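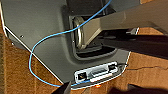 Repair Night Outgrows the Meireles Street Hall

Home News What's On Community Sport Contact

Nov 8, 2018

If you have a lamp that flickers or a radio that gave up the ghost sometime last winter, you might want to get to the Meireles Street hall a little early this month, as the neighbourhood repair night has become so popular that it is moving into the big room at the front, where there is space for 30 benches and (at long last!) enough power points to go with them.

The evenings began in March with a couple of card tables, a borrowed soldering iron and a great deal of tea. Nadja Berchtold, who got the whole thing going after she couldn't bear to throw out her mother's old sewing machine, told us she had expected a handful of neighbours and perhaps a toaster or two. Instead, people have carried in some 400 items over the months, everything from fans and food mixers to a much-loved accordion, and 350 of those went home again in working order.

"The rest we learned from," she said cheerfully, "and a few of them gave up very good parts."

Cables are a favourite subject on the electrical benches, and a bright blue one looped across a grey housing is just the sort of thing to get the regulars talking. Genivaldo Barbosa, a retired appliance fitter who has lent his steady hands to the evenings from the start, likes newcomers to look before they tug. He has them follow a cable with their eyes from one end to the other, take note of where it crosses an opening or slips down past an edge, and draw a little sketch on the back of an envelope before a single connector is pulled. Plenty of those envelopes have ended up pinned to the hall noticeboard, and very colourful they are too.

Younger faces have been turning up as well, we are pleased to report. Vanderleia Trindade brought her two teenagers along to have a speaker looked at and the three of them stayed until the lights went off. They have since started their own small table for headphones and game controllers, and it is already one of the busiest in the hall.

Flametti, the bakery on the corner, will be supplying the buns as usual. Entry is $2, children get in free, and anyone bringing something heavy can use the side door, where there is a ramp and generally a friendly neighbour to help with the lifting.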